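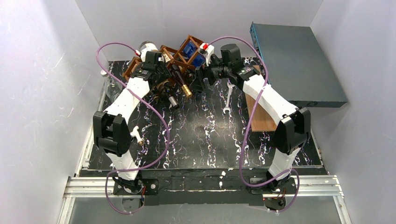 The Cable Did It: A Fault in Four Acts
Speaker notes, long version. The short version is the same talk with less apology.

Opening
Good afternoon. Wait for the people with coffee to sit down. Introduce self, mention Narkside, do not explain the name.
The abstract promised "lessons in resilient bimanual manipulation." The abstract was written in September, before the fault. The talk is about the fault.
Ask for a show of hands: who has blamed the software for something the hardware did? Now the other way round? Keep a hand up for both.

Slide 2 - the job
Two arms, one table, one wine rack. The arms are supposed to take bottles out of the rack and put them back. Murkora is the name of the controller, Plastuvness is the name of the planner that tells Murkora what to do, and the two of them communicate like divorced parents at a school play.
Point out the purple cables on the photo. Each arm has one, and each hangs in big generous loops, over the forearm and down around the base. Say "remember the loops" and move on. People like being told to remember something.
If asked about the wrench on the table: tools should be put away before a run. Yes. Next slide.

Slide 3 - what happened
Monday, mid-morning. The right arm reached toward the rack, stopped dead, and reported a collision. It had not hit anything. We cleared the error and ran it again, and it did the reach perfectly. Then it did it perfectly for the rest of the morning, while four grown adults watched it with their arms folded.
After lunch it stopped again. Same message.
Pause here. Somebody in the room will already know the answer. Let them enjoy it.

Slide 4 - the log
Show the plot. We had 298 reaches logged by the end of that week, and 61 of them ended in a false collision. All on the right arm.
The first theory was the collision threshold, so we raised it. I want to be very clear that this was a bad idea and that I was in favor of it. A threshold is there to stop an arm from pushing through a thing it shouldn't push through. On our table that thing is glass. Raising it made the false stops rarer, and everybody was pleased, and the arm was now allowed to lean harder on a wine bottle before it said anything.
We ran like that for two days. No bottle broke. That is luck, and it went in the report as luck.

Slide 5 - theory number two
Plastuvness got the blame next, because it is ours and we know what's in it. We rewrote the approach path. The new path was smoother and failed in exactly the same way.
(Skip the Mekonnen slide if running late. It's the calibration routine we borrowed from the rig of that name. It found nothing wrong, three times, in a very attractive font.)

Slide 6 - the loops
Back to the photo. Trace the right cable with the pointer: from the red connector, over the cylindrical housing, across the forearm, down by the elbow, around the base. Go slowly.
When the wrist turned past a certain angle the loop caught on the elbow and went tight. The controller felt a pull it couldn't explain and did what it was told to do with pulls it can't explain. Murkora was right every single time. I have apologized to it.
Why only sometimes? The loop didn't fall back in the same place after each reach. Tight depended on where it had settled, and that depended on the reach before. You could not reproduce it by repeating one move, and repeating one move is how we were testing.

Play the video. It's about 120 seconds. Do not talk over it, you always talk over it.

Slide 7 - what we changed
The threshold went back down first, before any of the rest.
We added a cable check to the start of each session: someone turns each wrist through its full range by hand, with the power off, and watches the loop all the way.
Any change to a safety limit now needs a second signature and an end date. Ours had neither. It was a sticky note.
A stop with no visible contact gets written up as a stop. We used to call them "ghosts" in the log, and a ghost is a thing you clear and forget.

Slide 8 - still open
We don't have a good way to sense cable pull separately from contact. If you do, I'm at the back by the cookies until they run out.
The left arm has never shown the fault. We check it anyway. I don't trust it.

Questions
Likely one: why not clip the cable to the forearm? We tried. It moved the snag to the wrist. Backup slide 2 has the details.
Likely two: was the bottle full? It's always asked. Answer with dignity.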